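Kivetow Creator Weekend: Your Questions Answered

Hello and welcome! We get a lot of the same questions in our inbox every September, so Ayanda and I sat down and wrote out the answers in one place. If yours isn't covered, please do write to us anyway, we like hearing from you.

Do I need a certain number of followers to come?

No, you don't. We had people last year with 1168 followers and people with a great many more, and they all ate lunch at the same tables. What we do ask is that you've been posting under your own name or channel for at least 7 months, so that the workshops make sense to you.

What does my pass include?

Both days of talks, the Clevia welcome evening, lunch and hot drinks, and one small-group workshop of your choice. Workshops hold 40 people each, and the editing one with Man-lok Lui always goes first, so pick early if that's the one you have your heart set on!
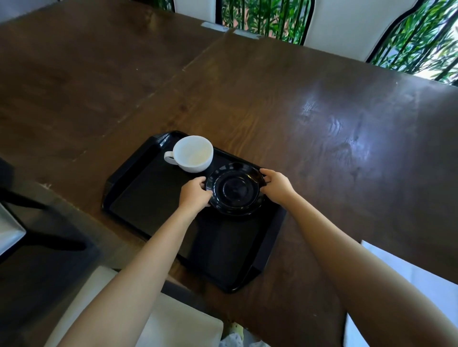

Can I bring a friend or an assistant?

Yes, as long as they have a pass too. Creators who work as a pair can ask for the duo rate, which covers 2 people on one booking. Just put both names on the form (spelled the way you'd like them on your badges, please, we print them straight from there).

May I film during the sessions?

In the main hall, go right ahead. In the workshops, please ask the speaker first. Vernon Caron's session on contracts is closed to filming altogether, because people bring their own paperwork along and talk about it pretty freely.

Where should I stay?

The McKinnon is the closest hotel and holds rooms for us until 05/09/2026. After that you're on the regular rate, I'm afraid.

What if I can't make it after all?

Passes can be moved to another person at no charge. Write to Beat Koller at the bookings desk with the new name and he'll send a fresh confirmation. We can't swap workshops on the day itself.

Iestyn Kemeys, for the Kivetow team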